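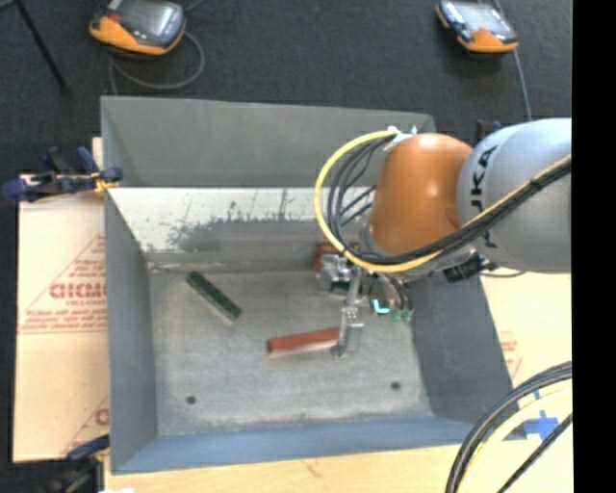
Bin picking, long blocks near the sloped wall
Varkevar Student Robotics Board > Course projects

preken_2
June 25, 2022
Our course project is sorting long blocks out of a gray bin with sloped walls. Red and green only for now. Picks in the middle of the floor are fine. Near a wall the finger touches the slope before it reaches grasp height and the arm stops. Log has 538 attempts, 40 ended in a contact stop. Planner is Nistard with default margins.

lam538
Default margins assume vertical walls. Model the slope as a plane and reject any wrist angle that crosses it.

torque_limit
Disagree. Rejecting grasps leaves blocks in the bin. Tilt the wrist 30 degrees away from the wall and keep the pick.

lam538
Tilt works until the cables on the wrist side go tight. Check the slack at the orange joint first.

preken_2
Slack is OK on one side – the yellow loop is long. I have not tested the other direction.

gridnorth
Is the shiny panel on the back wall staying? Our depth data had false points from a surface like that. Matte tape fixed it.

torque_limit
Separate problem. A contact stop is geometry.

gridnorth
Not if the grasp height comes from a bad point. Plot the 40 stops by position before changing the planner.

preken_2
Will plot first, then try the tilt.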